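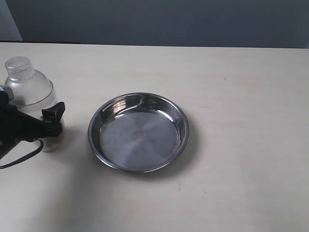 Home | Arms | Grippers | Cameras | Gallery | Contact

Search this site... Go

Gripper comparison gallery, tabletop tests

Last updated 12/17/20

We spent most of November running two grippers through the same set of tabletop tasks. One is the Hondgate two-finger, which we have had on the bench since the start of the project. The other is the Drasum, which came in with harder fingertips and a stiffer linkage. Both were mounted on the same arm and driven from the same Ocampo controller. This page covers the bottle and dish part of the work. The block stacking and cloth tests are on their own pages.

The two objects are a clear plastic bottle and a shallow round dish in stainless steel. The bottle starts upright on the left side of the table and the dish starts near the middle. Each task was run 94 times per gripper unless a note says otherwise. Counting warmups and repeats after changes, the full log for both grippers comes to 2818 attempts.

The table surface is light and matte and the wall behind it is dark gray. We kept the same setup for everything on this page so that the results could be compared.

Bottle and dish

Black gripper at the left, with the squared finger tab in front of the lower part of the bottle. The dish is empty and there is bare table between it and the bottle.

The black cable curves across the tabletop below the gripper. Cable slack matters in these tests. If there is too little, the wrist pulls at the far side of the table and the finger position drifts. We settled on one loose loop and left it alone after that.

Polished steel gives bright highlights and dark bands. The depth camera had trouble with both and often reported holes in the base of the dish. The color camera did better at finding the rim. In the end we used the rim only and ignored whatever the depth data said about the inside.

Clear plastic was the other problem. Things show through the lower part of the bottle, distorted, and the segmentation sometimes put the edge of the bottle in the wrong place. The ribbed neck was easier to find than the body, so both grippers were run with a neck target and a body target.

Notes by task

Bottle, body grasp. The Drasum closes faster but its hard tips let the bottle turn in the grasp. The Hondgate was slower and held straighter. Lowering the closing force helped the Drasum a little. Adding thin rubber pads helped it a lot, and all later runs used the pads.

Bottle, neck grasp. Little difference between the two. The ridges give the fingers something to hold. Most misses came from approaching too high and closing on nothing.

Dish, rim pinch. This is where finger shape counts. The rim is raised and rolled, so a flat finger touches it along a short line and the dish tips. The Drasum did better here, mainly due to the stiffer linkage. The Hondgate dropped the dish more often during the lift than during the carry.

Dish, push only. No grasp, just a closed gripper pushing the dish along the table for 10 seconds. Both were fine. We stopped early on this one and did not do the full count.

Bottle into dish. The last task in the set and the slowest. Setting the bottle down on the flat base works if the gripper opens evenly. The Hondgate opens one finger slightly ahead of the other, and the bottle leans when that happens. We tried a slower release and kept it.

Controller settings

The Ocampo controller was left at its default gains for the first 398 attempts. After that we lowered the wrist gain on both setups because of a small shake at full reach. Results from before and after the change are kept in separate files and should not be mixed. If you are comparing against our older numbers from the Pendness bench, use the first set, as that bench never got the new gains.

Still to do

Repeat the rim pinch with a curved fingertip. Try a second camera mounted lower, to see if the rim is easier to pick up from the side. Run the bottle tasks again with the bottle full, which will change the closing force for both grippers.

Raw logs are in the downloads section under tabletop, one folder per gripper. The settings file for each run has the same name as its log.

Back to gallery | Next: Block stacking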